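Teltik 2441 — Terminal de receção de candidaturas
Fabricante: Wallner
Linha: Teltik
Referência: 2441
Disponibilidade: por encomenda

Descrição geral

O Teltik 2441 é um terminal de balcão para receção de candidaturas a emprego em estabelecimentos com atendimento ao público: restauração, hotelaria, retalho alimentar, lavandarias. Substitui a pasta de currículos guardada junto à caixa. O candidato preenche a ficha no ecrã, digitaliza o currículo em papel, se o trouxer, e recebe um talão com o número do processo. O responsável de loja consulta as candidaturas no próprio terminal ou no programa Flerketti, incluído no fornecimento.

O equipamento funciona sem ligação permanente à rede. As fichas ficam em memória interna e são transferidas quando a ligação é restabelecida, pela ordem de entrada.

Ficha de candidatura

A ficha de origem tem quatro secções: identificação e contactos, função pretendida, experiência anterior e disponibilidade horária. Podem ser ocultados campos em qualquer delas, à exceção do nome e de um meio de contacto. A secção de disponibilidade aceita turnos partidos e trabalho apenas ao fim de semana, opções que os formulários genéricos costumam deixar para as observações.

O campo da função é alimentado por uma lista editável. De fábrica vêm as categorias mais usadas em sala, copa, cozinha, receção e reposição. Uma função retirada da lista deixa de aparecer ao candidato, mas mantém-se nos processos já abertos.

O candidato pode interromper o preenchimento e retomá-lo mais tarde com o código do talão provisório. Fichas incompletas não entram na pesquisa.

Digitalização

O leitor integrado aceita folhas A4 soltas, frente e verso, na ranhura frontal. Não aceita folhas agrafadas, fotografias coladas nem capas de plástico. O texto reconhecido é anexado à imagem para efeitos de pesquisa e não altera os campos da ficha. Currículos manuscritos são guardados só como imagem.

O tempo de leitura depende do papel. Em folhas muito dobradas convém usar a bandeja plana, vendida em separado.

Consulta e triagem

O Flerketti apresenta as candidaturas em lista, filtrável por função, estabelecimento e disponibilidade. Cada processo tem um estado (recebido, em análise, convocado, encerrado) e um campo de notas internas que não é impresso no talão. O programa não atribui pontuação aos candidatos e não ordena por outro critério além da data de entrada ou do apelido.

A exportação faz-se em PDF, processo a processo, ou em CSV para a lista completa. O separador do CSV é configurável.

Perfis de acesso

Existem dois perfis: consulta e gestão. O perfil de consulta lê processos e acrescenta notas. O perfil de gestão altera a ficha, edita a lista de funções, define o prazo de conservação e elimina registos. Os códigos de acesso são definidos na primeira utilização e devem ser guardados pelo cliente — a reposição de um código de gestão perdido exige o envio do terminal à assistência.

Conservação de dados

O prazo de conservação é definido pelo cliente, a quem compete também redigir a informação ao candidato apresentada no ecrã inicial. Findo o prazo, a ficha, a imagem do currículo e as notas são eliminadas em conjunto. A eliminação fica registada sem dados pessoais. Os talões impressos não são abrangidos.

Instalação

O terminal assenta sobre balcão ou fixa-se à parede com o suporte opcional. Deve ficar ao abrigo de vapor e de gordura, pelo que não se recomenda a colocação na passagem para a cozinha. O ecrã não deve ser visível da fila de atendimento durante o preenchimento. A configuração inicial, com importação da lista de funções, demora quase duas horas no primeiro estabelecimento e é copiada para os restantes por ficheiro.

Conteúdo da embalagem

Terminal Teltik 2441
Alimentador externo
Rolo de papel térmico para talões
Chave da tampa do rolo
Licença Flerketti para um estabelecimento
Guia de instalação em português

Acessórios

Suporte de parede
Bandeja plana para digitalização
Painel lateral de privacidade
Licença Flerketti adicional

Assistência

A distribuição e a assistência são asseguradas pela Grarkdale. Os pedidos devem indicar a referência do terminal, o número de série inscrito na base e a versão do Flerketti, visível no menu Sistema. Antes de enviar o equipamento, exporte os processos em aberto e retire o rolo de papel. Os terminais recebidos com dados são repostos no estado de fábrica no fim da reparação.
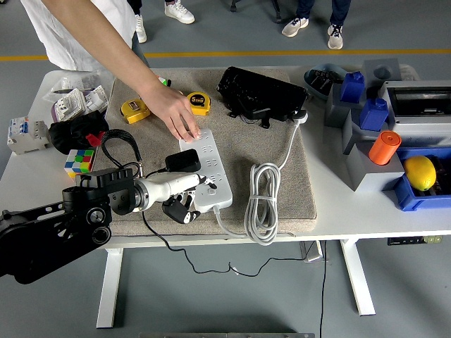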